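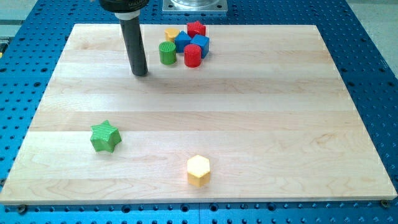

A maple board on the blue table

Hi, I'm Senga, and I run Bendbridge, a small cooking school for people who think they can't cook. I started it in February with one borrowed stove and a soup class that three people signed up for (hello to all of you, you still owe me a bowl!). These days we teach 16 different classes out of the old Afolabi bakery, and I still get nervous before every one of them.

I didn't go to chef school. I learned from my aunt, who measured everything in coffee cups and shouted at onions, and then I spent years making lunches in a hospital kitchen. So you won't hear many French words from me. We do bread, soups, curries, pies, and a knife skills night that always fills up first. Parveen Marikar teaches the curries and she's much more patient than I am. Nataša Ristić does the baking, and if you've had her walnut rolls you already know why I begged her to join.

Classes are small and everyone cooks. You'll chop, you'll stir, you'll probably burn something, and then we all sit down and eat together. A single evening is $70 with all the food included. Bring an apron if you have one you like, and a box for leftovers.

No idea where to start? Take the soup class. It's still my favorite, and there's usually a spot or two left. Write to me through the contact page and I'll get back to you, most likely after the dishes are done.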